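Grelo side table review: a small square table after eight months of daily use 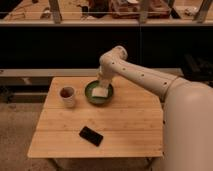

Is a small square table enough for one person to eat and work at?
For one person eating a meal or working on a laptop, a table this size is enough. Two people can have coffee at it. Two people having dinner will be moving dishes to the floor.

I bought the Grelo in May to replace a glass table that showed every fingerprint. It has a wooden top in a light bamboo color and dark metal legs, and it came flat in one box. I paid 200 dollars for it, plus shipping, from Stamum. The same table was listed for 34 dollars more at the store near me, and they wanted another fee to hold it until I could pick it up.

Assembly

The legs attach with 8 bolts, two at each corner. The hex key in the box is short and hard to turn once the bolts get snug, so use your own if you have one. The instructions are a single sheet of drawings. Step three shows the legs facing the wrong way, and I had to take two of them off and start over. Allow an hour. My neighbor Snežana Golob put hers together in less, but she had already heard me complain about step three.

The top

The surface has thin parallel plank lines running across it. They are faint and you stop noticing them. Crumbs do not collect in them the way they did in the grooves on my old kitchen table. I wipe the top with a damp cloth after meals and dry it with a towel. Coffee comes up easily if you get to it the same day. I left a ring under a mug overnight in the first month and it took some rubbing with dish soap before it went away.

Hot pans are another matter. The care card says to use a trivet and I do. Fatos Tomić, who has the larger version, put a saucepan straight down on his and has a pale mark there now.

The light color works well with ordinary dishes. My dark green bowl looks good on it and so does an off-white cup. A phone left lying on it is easy to find, which was never true on the glass. The finish is low in shine, so a lamp overhead doesn't bother me when I read at the table.

Size and stability

I have it on carpet, and that is where I have my one real complaint. The feet are narrow and sink in a little. If you lean on a corner the table moves. On the hard floor in my hallway it stood level without any adjusting. I put felt pads from Darwish under the feet and the movement on carpet is less than it was, but it is still there.

The edges are sanded smooth all the way around. One corner on mine had a small rough spot underneath, which I took off with fine sandpaper. I wrote to customer service about it anyway and got a reply from Drita Georgiev, who offered a replacement top. I said no because the spot can't be seen.

Compared with the Soresex

I looked at the Soresex table before buying this one. It has a drawer and costs 307 dollars. The drawer is shallow and it rubbed on the display model. The top was also darker than I wanted. If you need somewhere to keep cutlery or chargers it may be worth the difference. I keep those on a shelf.

Would I buy it again

Yes, for a room with a hard floor. For carpet I would look for something with wider feet first. The bolts needed tightening once, after the second month, and have stayed tight.

Four stars out of five.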